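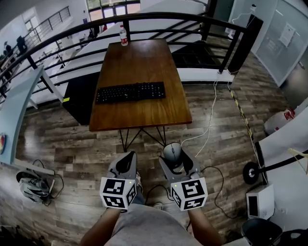 I have been reading papers about robots that tidy desks for long enough to know how the results section will go. There will be a bar chart. The tallest bar will belong to the authors. Somewhere in the fourth paragraph a sentence will mention that objects were "reset to nominal positions" between trials, and that sentence, which took a graduate student most of a month to carry out, will be the last we hear of it.

The Niralby group deserves some credit for writing the sentence down at all. Their report on desk clearing runs to 3,000 demonstrations, every one of them performed by a person with a gripper in each hand and printed markers on the grippers so the software can work out where the hands went. The robot comes later. It is trained on what the people did, and then it is asked to do the same thing with a keyboard, a mouse and whatever else has been left on the table.

I like this method. It is cheap, it gets out of the lab, and it does away with the old arrangement in which somebody steered a very expensive arm through a very slow reach while everyone else in the room held their breath. A person holding a gripper moves more or less like a person. You can collect an afternoon's worth of data in an afternoon, and if you have ever used the old arrangement you will know how strange that sounds.

What I don't like is the number. Of the 3,000 demonstrations, 1,249 were kept for training. The rest were thrown out by a filter that looked for lost tracking, dropped objects and "hesitant or corrective motion." Lost tracking, fine. If you don't know where the hand was, you don't have a demonstration, you have a home movie. But dropped objects? Corrective motion? Those are the parts I would have paid to see.

Think about how anybody picks up a computer mouse. You go for it, it slides a little, you go for it again. With a gripper in place of fingers you go for it a third time and say something under your breath. That second and third try contain nearly everything a robot needs to know about mice. The filter took them out and left a collection of people who pick up mice perfectly, on the first attempt, as though they had been raised among them.

Then the robot is put in front of a desk, the mouse slides a little, and the robot closes its fingers on air with total confidence and carries the air to the other side of the table. The report calls this an "out-of-distribution grasp state." Well, yes. Somebody put it out of the distribution. It was in there before lunch.
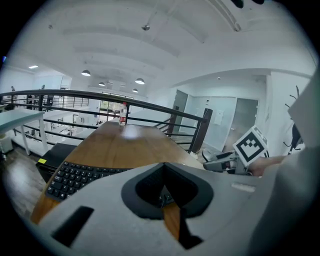

What the filter is for

I put this to Tormod Magnusson, who worked on the filtering, and he was very patient with me. His argument is that a robot trained on fumbling will fumble. Show it a person missing the bottle and it learns, quite reasonably, that missing the bottle is part of the job. He has seen an early version do exactly that: a little feint to the left, then the real grasp, every time, like a man checking for his keys.

It is a good argument and I laughed at the keys. I still think it is wrong, or at least that it stops too soon. There is a difference between the miss and the recovery. You could cut the first and keep the second, and the work of marking where one ends and the other begins is dull but hardly beyond us. Hartmut Gerlach tried a version of it at Wastis with 2 annotators and a spreadsheet. His success rate on clean starts dropped slightly. On messy starts it went up by enough that he ran the test again to make sure he hadn't swapped the columns.

You won't find his result in a bar chart, for the ordinary reason that the standard test uses clean starts. Every object goes back on its piece of tape. We have built a test that rewards robots for never having met trouble, and we filter the data to match, and then we write a paragraph of future work about robustness. I have written that paragraph myself. I think I used the word "promising."

A modest request

Publish the rejects. Disk space is cheap, and a failed demonstration takes up no more of it than a good one. Put them in a separate folder with an embarrassing name if that helps. Say how many there were and what each was thrown out for, and let someone with a different opinion about corrective motion have a go at them.

And once in a while, start the trial with the keyboard crooked.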